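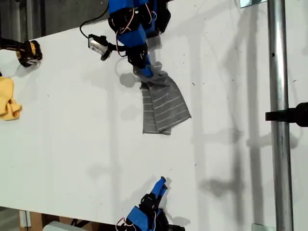
Gray striped cloth, white table. Top end bunched, stripes running uphill a little.

November, notebook p. 83, started 4:30 in the afternoon

Textiles again! I said I'd write up the cloth pile properly this month, so I'm doing it before I go home and forget which was which.

The gray striped one is my favorite of the lot to work with, mostly for the stripes. On plain cloth you lose track of which layer is which the moment it doubles over, and then two people stand there arguing (Bendik and me, for most of last week). With the stripes you just look at the slant. In the picture the front layer fans out to a point at the lower right and its stripes tilt up, while the one behind drops nearly straight and ends in a nice straight hem. Easy to tell apart, even for me at this hour.

What I don't like is the light stripes against a white top. They're thin and pale, and under the Trosholm lamp they wash out completely if I leave it on full. Turned it down to 400 lux at the table and that was much better – please leave the dial there, I've put tape on it.

Washing: Ffion ran the whole pile through on the short program and the grays came out softer than I wanted. They slump now where they used to hold a fold. She thinks it's the Fesex detergent, I think it's the dryer, and we'll do one load without either and see. The unwashed spares are in the Hnatiuk box on the shelf by the sink, seven of them, don't mix them in yet please!

Also, labels. The iron-on ones from lot 1402 peel at the corners, and a peeling label catches on the next cloth in the stack (found two stuck together this morning and spent ages looking for the "missing" one). Annelore suggests a few stitches of white thread inside the hem instead. Slower, but I tried one over lunch and it lies flat.

Still to do:
- wipe the table top before the next batch, lint shows up in the shadows
- ask Helmut if we can get the same stripe in navy
- restitch the rest of the grays, thread is in my drawer
- Finn has the good scissors, get them back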